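Print
E-mail

Section 4: Placing and connecting the Saltell stage monitors

Revised Apr 29, 2024

This section covers the set-up of a pair of Saltell floor monitors with the Solberg compact mixer for a small acoustic group: voice, fiddle, guitar, squeezebox or similar. For main loudspeakers on stands, see Section 3. For in-ear systems, see Section 6.

4.1 Before you start

Check that the mixer is switched off at the wall and that all faders are fully down. The monitors have their own amplifiers and must not be connected to the speaker output of another amplifier.

You will need:
- two mains leads (supplied)
- two balanced XLR leads, long enough to run along the front of the stage
- cloth tape for the lead runs

CAUTION: Do not use jack-to-XLR leads made for guitars. They are unbalanced and will pick up hum from stage lighting.

4.2 Placing the monitors

1. Set each monitor on the floor with the sloping face towards the player. The angle is fixed at 40 degrees.
2. Leave a clear gap between the monitor and the microphone stand. The feet of the stand must not touch the cabinet.
3. For a microphone with a cardioid pattern, place the monitor directly behind the microphone, on its dead side. For a hypercardioid microphone, move the monitor off to one side.
4. Keep accordions and fiddles fitted with clip-on microphones out of the direct line of the monitor where the stage allows.

Note – on hollow wooden stages the low end may build up. Place a rubber mat under each cabinet and set the LOW CUT switch to 110 Hz.

4.3 Connecting to the mixer

1. Connect AUX 1 OUT on the mixer to LINE IN on the first monitor.
2. Connect AUX 2 OUT to LINE IN on the second monitor. If both players want the same mix, use LINK OUT on the first monitor instead.
3. Set both aux sends to PRE. In the POST position the monitor level will follow the main faders.
4. Tape the leads down where anyone will walk.
5. Switch on the mixer, then the monitors. Switch off in the reverse order.

CAUTION: Switching the mixer on or off while the monitors are live sends a loud thump through the speakers and may damage them.

4.4 Setting the level

1. Turn the monitor LEVEL control to 12 o'clock.
2. Ask the singer to sing at full voice. Raise AUX 1 on that channel until the voice is clear on stage.
3. Add instruments one at a time. Leave out anything that can already be heard without help.
4. If the system rings, lower the aux send slightly, then find the note with the sweepable MID control. Vocal ringing is often found at about 3,000 Hz. Cut by a small amount only.
5. Repeat for AUX 2.
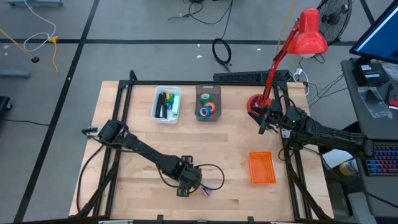

Fig. 4.1 Wooden tabletop with lamp

4.5 Storing the settings

The Solberg mixer does not store aux levels. Copy them on to the blank chart in Appendix B, with the name of the venue. The chart filled in there as a guide was drawn up by Hafþór Brynjólfsdóttir for the October concerts at Flurkthorpe and shows a four-piece group with two vocal microphones.

4.6 Faults

No sound, power light on: check that the aux send is not turned down and that the lead is in LINE IN, not LINK OUT.

Steady hum: check the leads for damage, then move them away from dimmer packs.

Red light stays on: the amplifier has overheated. Switch off and leave the rear panel uncovered until it has cooled. If the light comes back on, return the monitor to a Rirkorberg service point.

Print
E-mail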